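Print this page | E-mail this page

We use cookies to remember your settings and count visits. By staying on the site you agree to this. OK | Cookie settings

Nonance kitchen pack: gallery and notes

By Uliana Symonenko

Quick page, written between two other deadlines. Nonance is the kitchen scene pack from Gavilus for people who train and test arms in simulation. Had a review seat for most of November. Notes first, then the gallery, then money stuff. Will fix typos when I get a minute.

What you get

40 kitchens, 233 loose props, one license. Kitchens come assembled. Cabinets, counters, backsplash, appliances, all in place when you open the file. Props are separate and you scatter them yourself or let the scatter script do it. Bring your own robot. No arm in the box, which annoyed me for five minutes and then didn't.

Works with Gape, the Gavilus scene editor (free, you need the account). Also exports plain scene files if you don't want Gape in your life. I used both. Export drops your lighting presets, so write them down somewhere.

Install

Download is big. Start it before lunch. The installer asks for a project folder and then unpacks half of it into your home directory anyway. Move it by hand after, edit the path in the settings file, restart. Fine since then.

First launch very slow, shaders building, fan going like a hair dryer. Second launch normal.

License check wants a network connection at startup. Our test machine sits behind a proxy and it took a couple of e-mails to sort out. Support answered the same afternoon, polite, knew what they were talking about. The offline key is available if you ask. Should be on the download page and isn't.

Getting an arm in

Dropped our usual arm model in through the import panel. Base landed inside the floor. There's an offset box, set it, done. Joint limits came across right. Gripper friction did not, came in as zero, and I spent an evening blaming my own controller for mugs sliding out. Check friction first! Put it on a sticky note.

Mounting: you can anchor to the floor, to a rolling base, or to the counter. Rolling base was the most fun. Also the easiest way to put an elbow through a drawer front.

Cameras are easy. Click a link, attach, drag. You can hang one off the arm and keep another fixed, and both render in the same pass. Field of view is in degrees, not millimeters, good.

Contact and physics

Mostly solid. Mugs stand where you put them. Lids stay on pots when you bump the pot a little and come off when you hit it properly, and I was happy with both.

Handles are real collision geometry, the long thin bar kind included, so a gripper can go around them. Older packs I've had used a solid slab behind the handle and your fingers just hit a wall. Nice to see it done right.

Drawers run smooth. A bit too smooth. Default damping is low and they bang open like a cash register. Turn it up, there's a slider per drawer, or a global one hidden under Advanced.

Weak spot: thin things lying flat. Cutting boards, trays, knives out of the block. They jitter when the time step is coarse. Smaller step cures it and costs you speed.

Knives in the block are one body with the block unless you tick "separate". Took me ages to find that. Its in the prop menu, right click, second page.

Test run

Set up a simple reach and grasp job with mugs, the controller going through the Utari bridge. 100 runs, prop positions shuffled each time, same kitchen. The sim never crashed. The bridge did once, overnight of course, and picked itself back up. I'm not going to publish a success rate, my policy is old and it would say more about me than about the pack.

Shuffling is good but dumb. It checks for overlap, it does not check for sense. Got a mug on top of a closed pot. Got a board hanging halfway off the counter. You can draw keep-out zones in Gape and after I drew a few it behaved.

Resets are fast. Really fast, no complaints.

Rendering

Two modes. Quick mode is flat and bright and good enough for watching what the arm is up to. Quality mode gives better reflections in the dark glass and softer shadows, at a cost. I did nearly everything in quick.

Wall tile, counter and cabinet finishes can all be swapped by script. The names in the material list are a mess (there's a "wood_new" and a "wood_new_real") but they all load. Randomizing the finish per episode is one line in the config. Used it constantly.

One bug, reported: changing the counter material sometimes leaves the old one on the strip along the front. Reload clears it.

Segmentation masks come out clean. Depth too. Labels on small props are a little generic, everything metal by a sink ends up tagged "fixture". You can rename in bulk with a text file.

Documentation

Half good. The scripting part is excellent, short examples that run when you paste them. The Gape part is screenshots from an older version with the buttons in the wrong places. No index. Search works if you already know the word you're searching for.

Gallery

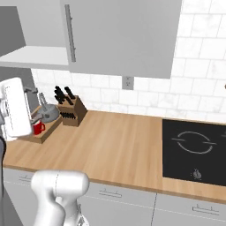

Knife block, open counter and cooktop, with white arm links in view at left and in front.

Red mug by the gray pot on the board was a favorite target. Handle to the right, arm coming in from the left side, so the policy has to decide whether to go for the rim or reach across. Mine goes for the rim. Every time.

Bare stretch of wood between the block and the burner makes a good drop zone. I marked it as the goal area in Gape and left it there for most of my setups.

Cooktop is flush with the counter. Good for sliding tests. The little silver knob near the front is worth a task of its own if your gripper does small stuff. Ours doesn't, really.

Upper cabinet: long bar handle, vertical. Lower ones are horizontal. Having both in one kitchen saved me building a second scene for wrist orientation.

Price and license

$500 for a single seat, one year of updates. Files keep working after the year, you just stop getting new ones. Lab license is by quote and I didn't ask for one. Student seats exist, Gavilus want a school e-mail address.

You can publish renders and trained policies. You can't hand out the scene files. Derived scenes are a gray area in the text, I asked and was told that layouts you build yourself out of their props count as theirs for redistribution. Read it before you plan a public benchmark on top of this.

Who should get it

If you do kitchen manipulation and you're still building cabinets by hand, yes. It paid back the setup time inside a week for me. If all you need is a table and some blocks, skip it, way too much pack for that.

If your work is mostly cutlery and flat objects, try the trial kitchen first and see if you can live with the jitter.

Liked: bar handles with proper collision, quick resets, scripted finishes, support people who read your e-mail.

Didn't like: friction importing as zero, home directory mess, the Gape manual, the seperate-knives option buried two menus deep.

Still to test

Two arms in one kitchen. Water (there's a beta toggle, I haven't touched it). Quality mode on a bigger card than mine. Also want to try the rolling base with the drawer damping turned up, to see if it stops shoving itself backward on a hard pull.

More renders when the next update lands. Gavilus tell me the counter strip bug is on the list for it.

Print this page | E-mail this page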